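The catch-all bowl

The catch-all bowl (also called a drop bowl, a key bowl, a bits bowl or, in my family, just "the bowl") is an open household dish kept for things that don't yet have anywhere else to go. It might hold keys, packets, small boxes, batteries, half a roll of mints, a spare button in its little bag. I've been keeping these pages on everyday household objects for a good while now and this is the entry people write to me about most, so I've rewritten it from top to bottom and tried to put in the things readers have sent. Corrections are welcome as ever!

Name

There's no single agreed name for it in English. I grew up with "the bowl" and assumed everybody did, until I married into a household that said "the dish" and meant a completely different thing, flat and square and full of stamps. "Catch-all" seems to be the name shops like best. "Key bowl" is common too, although plenty of key bowls have no keys in them at all (ours doesn't, they're on a hook). Readers have offered me "the glory hole", "the pot of doom", "Grandad's filing" and "Pullomano", the last one from a family who named theirs after the firm that made it, whose stamp is on the foot.

Some people use the same words for a drawer. I treat the drawer separately because it behaves so differently. A drawer can be shut, and once it's shut you forget it. A bowl is always looking at you.

Shape and size

Most are round, and most started life in the kitchen as a fruit bowl, salad bowl or mixing bowl. A wide mouth matters more than depth, as you want to be able to see what's in there without tipping the whole lot out. Very deep bowls end up with a sort of bottom layer that never gets touched. I have a tall one I bought at a car boot sale and I once found a cough sweet in it that had become one with the glaze.

A thick rim is a great help. Thin rims chip when keys get thrown at them from the doorway, and they're nasty to pick up with one hand when you've got shopping in the other. Mine is 38 centimetres across, which I'd call the upper limit. Go bigger and it stops being a bowl and starts being a piece of furniture.

Materials

Glazed pottery is the traditional choice and still my favourite, being heavy enough to stay put and easy to wipe. Enamel is lovely and light but makes a terrible racket. Wood is quiet and warm to the touch, though it doesn't like anything sticky. Glass shows you everything, including the fluff. Wire baskets turn up as well, and I'd only warn you that small things drop straight through them.

Linnea Løken, who wrote the little pamphlet Bowls by the Door that I lean on all the way through this page, is very keen on a contrast between the inside and the outside. Her argument is that a dark or strongly coloured inside makes pale things like receipts and labels jump out at you, and a pale rim tells your hand where the edge is in poor light. I thought this was fussy until I tried it in our hall in December, and now I'm afraid I'm a convert.

What goes in

Løken asked the households on her street to empty their bowls on to a tea towel and write down whatever came out. The fullest held 39 separate things. The emptiest held 5, and she notes that its owner had been warned she was coming. Altogether she logged 1351 objects, and she sorted them in a way I find really useful:

Things in transit. These are on their way to somewhere else, such as a parcel slip, a packet of something waiting for the kitchen cupboard, or a small box that needs to go upstairs.

Things in daily use. Keys, glasses, a pen, a lip balm.

Things waiting for a decision. Odd screws, foreign coins, a charger that might fit something.

Things that live there now. Every bowl has a few. Ours has a brass bell with no clapper.

She found the first group was much the biggest, and that matches what I see at home. Wrapped packets are the worst for it. They're slippery, they're light, and they slide about over whatever's underneath, so a small box can hide below one for weeks. My own habit is to stand boxes up against the side and lay the packets flat on the other side, and it works for nearly a day.

Where it's kept

By the front door is the usual spot, on a shelf or a narrow table. The kitchen worktop comes next, then the bottom stair (please don't, I've seen the bruises). A surprising number of people keep theirs on the floor, especially in flats with no hall to speak of, and I used to be sniffy about it but it does have points in its favour. It can't be knocked off anything. Children can reach it. And when you want to sort it out you simply sit down beside it and there's all the room in the world to spread things.

If you do keep it on a wooden floor, put felt pads on the foot or stand it on a cork mat. Unglazed pottery feet are like sandpaper and they'll take the shine off varnished boards in a ring. Lift it when you move it, too. I dragged ours along the landing once and I still walk past the mark.

Emptying and sorting

Opinions differ on how often. Løken says whenever something goes over the rim. A reader in Haugland does hers every evening with the kettle on, and I admire that without having any plans to copy it. I do ours when I can't find the scissors.

There are two schools of method. Tippers turn the whole bowl out and put back only what belongs. Pickers take things out one at a time from the top and deal with each one before touching the next. I'm a picker by nature. Tipping is faster but you do need the space and a bit of nerve, and if you're interrupted halfway you've got the contents of a bowl all over the floor and somebody at the door.

For pickers, go for the big light things first. A crackly packet sitting on top has to come out before you can get a proper grip on anything under it, and if you try to pull the small box out from below, the packet comes too, or it tips over the side. Take packets by the sealed end where there is one. Take boxes by two opposite faces, squarely, and not by the flap.

Cleaning

Warm water and a drop of washing-up liquid will do for anything glazed. Dry it well before the paper things go back in. For the line of grey that builds up where the side meets the bottom I use bicarbonate of soda on a damp cloth. Sticky labels that have let go of their boxes and glued themselves to the glaze come off with cooking oil, left on for an hour, though you'll have to wash the bowl again afterwards.

Related objects

The letter rack, the hall tray, the button tin, the fruit bowl (with which it's often at war), and the divided organisers sold under names like Emulard and Dramine. I've tried one of those. It was very neat and had a slot for everything, and within the month there was a bowl next to it.

See also: Junk drawer. Key hook. Mantelpiece.
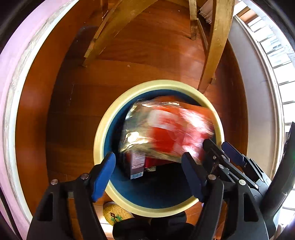 Can I still use my catch-all bowl for food?
If it's a glazed kitchen bowl with no chips or cracks, a good hot wash will make it fit for fruit or salad again. Keep it for household bits if it has ever held batteries that leaked, or if it was sold as decorative only.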